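Sangate House Residential Services
Shared Kitchens: Crockery and Dish Racks
Photo Gallery

The shared kitchens at Sangate House are used by residents at all hours, and the crockery in them passes through a great many hands. The kitchen handbook was issued by the Residential Services office in January. The guidance that applies to the bowls and the drying rack is set out below.

Residents who have lived in the Rostura wing will be familiar with most of what follows. Those who have moved from the Chauhan wing should note that the arrangements differ in two respects: the racks stand directly on the table, and bowls are not assigned to individual rooms.

The house inventory stands at 3,357 pieces, of which 1,683 are bowls. The collection was built up over many years from donations and from the closing of the former Skodus dining hall, and very little of it matches. The office has no plans to replace it with a uniform set. Residents have told us more than once that they prefer the patterned pieces, and a mixed collection allows a single broken bowl to be retired without leaving a gap in a service.

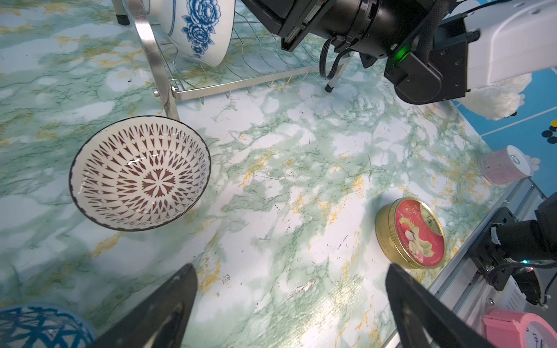
Bowl with a maroon-brown pattern, beside the rack. The bowl standing in the rack is decorated with blue peonies.

Patterned Bowls
Decorated bowls should be washed by hand with a soft sponge. Scouring pads are kept under the sink for pans only. A bowl with a chip at the rim should be placed on the windowsill shelf, where it will be collected; please do not return it to the cupboard, even if the chip is small.

Shallow bowls take up more room in the rack than their depth suggests. They may be stood upright between the wires one at a time, with a free slot on either side. Deep bowls are best leaned slightly, so that water runs off the foot and does not collect there.

Tins and Small Containers
A gold tin with a red lid, illustrated with lychees, shares the table with the crockery, as does a small pink container with a white lid. Personal items of this kind are welcome in the kitchens during the day. They should be taken back to rooms or placed on the named shelves by 10 p.m., when the tables are cleared for cleaning. Food tins left overnight are moved to the holding shelf and kept there for 20 days.

The Dish Rack
The rack stands on legs with black rubber feet, and the feet should be checked whenever it is moved. A missing foot will allow the metal to mark the tabletop. Replacements are held at the front desk and can be fitted in a moment — please ask for one at once, even if the rack appears steady without it.

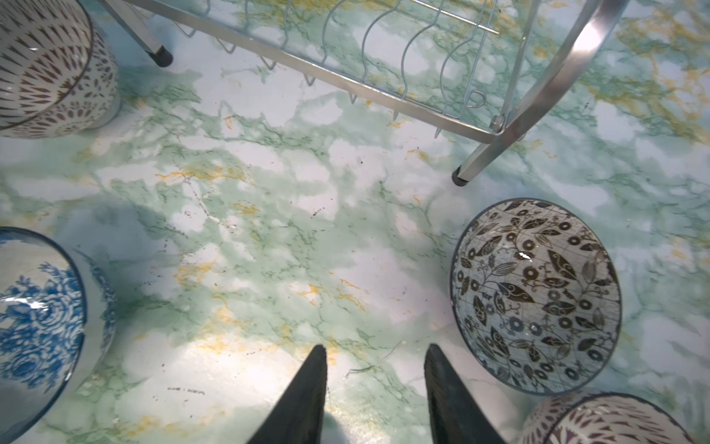
The dividers are made of thin wire and will bend if heavy pans are pressed between them. Pans, trays and cutting boards should be dried with a towel and put away directly. Each kitchen has 2 towels on the rail beside the door, changed every morning before breakfast.

Table Surfaces
The marble pattern in this kitchen, with its pale greens and mustard yellows, is well liked, though crumbs and small spills are easily missed among the specks. Residents are asked to wipe the full surface after use, including the area under the rack. Lift the rack with both hands to do this. Sliding it is hard on the feet and on the table alike.

A mild soap and a damp cloth are sufficient. Bleach and abrasive powders are not to be used on any table in the building.

Reporting and Requests
Breakages may be entered in the book at the front desk or reported by note. No charge is made for a single piece broken in ordinary use. Offers of crockery are accepted throughout the year, provided that the pieces are clean and free of cracks, and may be left at the Residential Services office between 9 a.m. and 4 p.m.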